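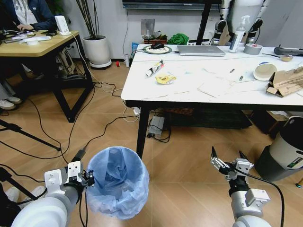
Ameo Drops Desk-Side Pickup, Moves Trash to Two Rounds a Week
Monday, March 9, 2020

Tenants at the Ameo office building got the notice under their doors this morning. Desk-side trash pickup ends. Starting now, bins get emptied 2 evenings a week, and only if they're out in the hallway by 6.

New cleaning contractor is Meltis, which took over from Zustatik at the end of last month. Contract covers all 3 floors, 245 bins. Building management says the old nightly rounds ate up too many hours and that plenty of bags were going out with one candy wrapper in them.

Food waste is the sticking point. Snack wrappers, coffee cups, fine. Lunch leftovers are supposed to go to the kitchen bins, which still get emptied every night. No word yet on wether the kitchens will get bigger ones.

Liners: Meltis supplies them, blue for general trash, clear for paper. Tenants can pick up extras at the front desk. Bins left in the hall past 9 a.m. get moved to the loading dock and you go down and get them yourself. There's a $40 fee for bags with liquid in them, which did not go over well on the second floor. 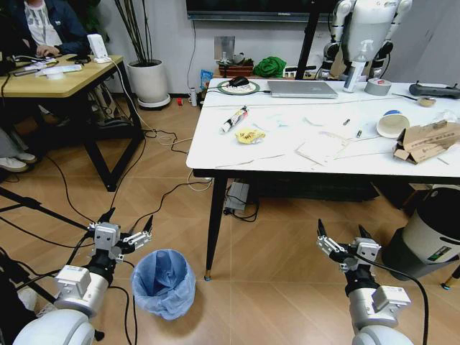 Sitthichai wrote in to say the fee should wait until people have had a month to get used to the schedule, and asked why the notice came the same day the change did. "Give us a week at least," the message said.

Management's reply was short, the fee stays but first-time bags get a warning. Schedule gets looked at again in June. Questions go to the front desk, not the cleaning crew, the notice says that twice. Recycling pick up is unchanged.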